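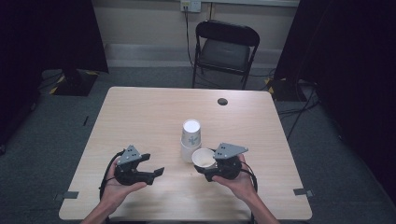 Paper cups on the light wood table, two stacked, third on its side.

Search this list Advanced Go

From: Walid Fakhoury
Date: 2021-03-19
Subject: Re: [breakroom] Cup stock and stacking

Irum wrote:
> The sleeves we got in December keep jamming in the wall dispenser.
> Can we stack them on the table instead, and how high? Also, are
> these the same cups as before? They feel thinner.

Same supplier (Grukwood), different item. The old cup was item 770, the current one is 1670. The wall is thinner and the taper is shallower, so nested cups grip each other harder. That is the cause of the jams. The dispenser collar was set for the old rim.

Stacking on the table is fine. Put the stacks toward the middle and keep them short. Leave the cable hole near the far edge uncovered, as the kettle lead will go through it once Yilma has the extension.

To separate two stuck cups, hold the lower one near its base and twist the upper one. Squeezing the rim deforms it and the lid will not seat.

We have 197 cups left in the cabinet. I can reorder 770 if Grukwood still lists it. Otherwise I need the collar size off the dispenser. Could someone on the Urklow side read it to me?

Walid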